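Chapter 5

Moving House: Removals and the Household Inventory

In this chapter you will look at how people have moved their belongings from one home to another, what the records of those moves can tell a historian, and why the trade of furniture removal grew up when it did. You will need to refer back to the section on turnpikes and carriers in the previous chapter.

For most of English history the ordinary household owned very little that needed moving. A farm labourer changing his place in September might load a bed, a chest, a cooking pot and a few stools on to a borrowed cart and be settled in the next village by dark. The bed was often the most valuable thing on the cart. Wills and inventories bear this out. The parish chest at Plellotley holds an inventory of 1566 in which a feather bed with its bolster and two pillows is valued higher than all the kitchen goods together, and higher than the pig. Such lists were drawn up by neighbours who walked through the house room by room, and they give us the order of the rooms as well as their contents.

Wealthier households moved more often than we might expect. A great lord in the Middle Ages had several houses and travelled between them through the year, taking hangings, plate, bedding and even window glass with him. The household roll for the manor of Clirasside, begun in 1304, records payments for carts, for rope, for canvas to keep off the rain and for the hire of extra horses on the hill. It says less about the people who did the packing. Their wages appear as a single sum, and we have no names.

Soft goods travelled well. Cushions, blankets and hangings could be folded or pressed down, they did not break, and they could be used to protect things that did. A carter who had pewter or earthenware to carry would wedge it with bedding, and the habit has lasted. Modern packers still put cushions and bed linen to the same use, although the container has changed from the wooden chest to the cardboard box. 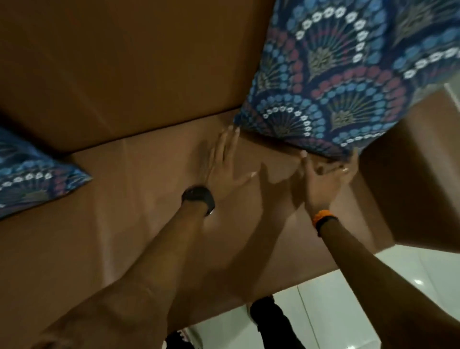 One reader of an earlier edition wrote to say that this passage made the cardboard box sound like a small matter, when in her family it had changed everything. Her grandparents had moved with tea chests, which had to be begged from the grocer, had sharp metal edges and went back when they were empty. By the time her parents moved, boxes came flat in a bundle and could be thrown away at the other end. She thought people had packed more as a result, and thrown out less beforehand. The point is a fair one, and you should keep it in mind when you come to the section on packing materials.

The specialist removal firm is a product of the nineteenth century. Before then a family hired a carrier, who might take coal one day and a dresser the next. Three changes made a separate trade worthwhile. Towns grew, and most townspeople rented, so they moved more often. Middle-class homes filled with heavy furniture, pianos above all. And the railways allowed a loaded van to be lifted on to a flat wagon and taken to the far end of the country without being unpacked.

The case study in this chapter follows a firm of this kind. Galbraith began as a coal merchant in the market town of Gremutton, with a yard behind the station. Its day books show furniture jobs creeping in among the coal deliveries, at first only at the quarter days, when rents fell due and leases ended. Later the furniture work had a ledger of its own. One page lists 100 items taken from a single villa — among them a harmonium, a meat safe and a stuffed pike — with a note of the damage to each that existed before the men arrived. Notes of this sort protected the firm against claims. They are also useful to us, as they record wear and repair that a sale catalogue would have left out.

Inventories need careful reading. A probate inventory lists what belonged to the dead person and may leave out what belonged to a wife or a lodger. A removal list records only what was thought worth taking. Neither is a full account of a home.

Before you read on, make a list of the contents of one room in your own home, in the order you come to them as you walk in. Keep it. You will compare it with the Plellotley inventory at the end of section two.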